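4. Die Saiten aufziehen und das erste Mal stimmen

Jetzt kommt der schönste Teil, denn gleich macht Ihre Pralla zum ersten Mal Musik! Nehmen Sie sich bitte 30 Minuten Zeit und legen Sie das Instrument auf eine weiche Decke, mit dem Kopf nach links.

1. Drehen Sie alle Wirbel so, dass die kleinen Löcher nach oben zeigen.
2. Hängen Sie die tiefste Saite unten am Saitenhalter ein und führen Sie sie locker über den Steg.
3. Fädeln Sie das Ende durch den Wirbel, lassen Sie ruhig etwas Spiel (drei Windungen sind ideal) und drehen Sie langsam an.

Achtung: Ziehen Sie nie eine Saite ganz fest, solange die anderen noch fehlen. Der Steg kann sonst kippen.
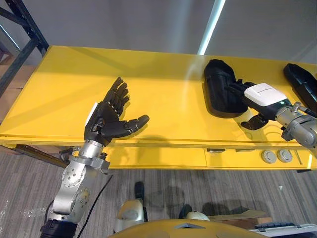 Abb. 13: Offene Hand, Handfläche nach oben

4. Verfahren Sie mit den übrigen Saiten genauso, immer von tief nach hoch.
5. Stimmen Sie nun grob durch, machen Sie eine Pause und stimmen Sie dann noch einmal nach.

Hinweis: Neue Saiten geben in den ersten Tagen ziemlich nach, das ist völlig normal. Unsere Yayra Ametepe stimmt ihre Pralla nach jedem Saitenwechsel eine Woche lang morgens und abends nach und summt dabei den Grundton mit (probieren Sie es ruhig einmal aus, es schult das Ohr ganz wunderbar!). Ersatzsaiten von Flundadero finden Sie unter der Bestellnummer 158.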